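Suchbegriff eingeben Suchen Suche zurücksetzen

Zwischenbericht an die Förderstelle
Projekt Saatgutarchiv Clutside
Stand: 10. Januar 2019
Berichterstattung: Anneliese Görtz

1. Anlass und Stand der Arbeiten

Der vorliegende Bericht betrifft den zweiten Förderabschnitt des Saatgutarchivs Clutside. Bewilligt war die Sichtung, Neubeschriftung und Keimprüfung der alten Gemüse- und Getreidesorten aus der Sammlung Sepp, die dem Archiv als Nachlass übergeben wurde. Die Sammlung umfasst 511 Posten. Davon sind 266 gesichtet und in das Bestandsverzeichnis eingetragen. Die übrigen Posten liegen in den Originaltüten im Kühlraum und werden in der Reihenfolge der alten Regalnummern abgearbeitet.

Wir liegen damit hinter dem Zeitplan. Der Antrag ging davon aus, dass die handschriftlichen Listen zur Sammlung vollständig sind. Bei den Bohnen und Erbsen trifft das zu, bei den Salaten fehlen ganze Blätter, und bei den Kohlarten sind zwei Nummerierungen nebeneinander geführt worden. Ieva Mets hat beide Zählungen abgeglichen und eine Übersicht erstellt, die als Anlage beigefügt ist. Strittige Fälle sind darin mit einem Fragezeichen versehen.

2. Keimprüfungen

Geprüft wurden bisher vor allem die Hülsenfrüchte. Die Ergebnisse fallen sehr unterschiedlich aus. Mehrere Buschbohnen keimen gut, obwohl die Tüten nach Aufschrift zu den ältesten der Sammlung gehören. Bei Pastinake und Schwarzwurzel war erwartungsgemäß kaum noch etwas zu holen. Von der Gartenerbse »Bumlow«, die im Antrag eigens genannt ist, sind drei Posten vorhanden. Zwei davon keimen ausreichend für einen Anbau, der dritte wird wiederholt. Die erste Probe war verschimmelt und ist nicht gewertet worden.

Für den Vermehrungsanbau sind zwei Beete an der Südseite und das kleine Folienhaus vorgesehen. Das Folienhaus hat im Herbst einen Riss bekommen, der vorläufig geklebt ist. Die Bahn muss vor der Aussaat ersetzt werden. Ein Angebot liegt vor, die Bestellung geht nach der Freigabe der nächsten Rate hinaus. Kürbis und Gurke werden in diesem Jahr nicht angebaut, weil die nötigen Abstände zwischen den Sorten auf dem Gelände nicht einzuhalten sind. Der Partnergarten in Clarkudbridge hat angeboten, im nächsten Jahr je eine Kürbissorte zu übernehmen.

3. Mittelverwendung

Die Ausgaben für Personal entsprechen dem Plan. Bei den Sachmitteln wurden 2000 Euro für Tüten, Gläser, Trockenmittel und Etiketten angesetzt. Dieser Betrag ist ausgeschöpft. Grund sind die Gläser, die im kleinen Gebinde nicht mehr lieferbar waren. Wir beantragen, den Rest aus der Position Reisekosten umzuwidmen. Die geplante Fahrt nach Clarkudbridge hat stattgefunden und weniger gekostet als veranschlagt. Eine Kostenaufstellung mit Belegnummern liegt bei.

4. Räume und Ausstattung

Der Kühlraum läuft ohne Störung. Das Messgerät für die Luftfeuchte wurde einmal ausgetauscht. Der Umzug der Etikettenablage in den Nebenraum ist abgeschlossen, die Regale dort müssen noch an der Wand verschraubt werden.

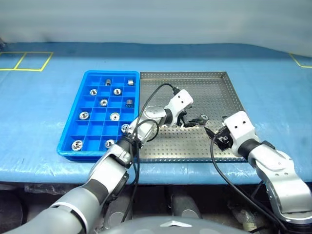 Tisch mit hellblauer Kunststoffabdeckung, blauer Fächerschale und gelochter Edelstahlschale.

Offen ist weiterhin die Beleuchtung im Flur zum Kühlraum. Der Vermieter hat die Reparatur für Januar zugesagt. Einen eigenen Posten dafür gibt es im Haushalt nicht.

5. Nächste Schritte

Bis zum Beginn der Aussaat sollen die Kohlarten vollständig erfasst sein. Danach folgen die Getreidesorten, bei denen wir wegen der größeren Mengen zügiger vorankommen dürften. Die wiederholte Probe der dritten »Bumlow« wird gesondert nachgemeldet. Das Bestandsverzeichnis erhält zusätzlich eine Spalte für die Herkunft, soweit sie aus den Aufschriften hervorgeht. Viele Tüten tragen nur einen Ortsnamen oder einen Vornamen, den wir buchstabengetreu übernehmen.

Wir bitten um Entscheidung über die Umwidmung und um Verlängerung der Frist für die Erfassung um drei Monate. Zusätzliche Mittel werden dafür nicht beantragt. Rückfragen zum Verzeichnis beantwortet Ieva Mets, Rückfragen zur Abrechnung gehen an die Unterzeichnerin.

Anneliese Görtz
Saatgutarchiv Clutside

Anlagen: Abgleich der Nummerierungen (Kohlarten), Keimprüfung Hülsenfrüchte, Kostenaufstellung, Angebot Folienbahn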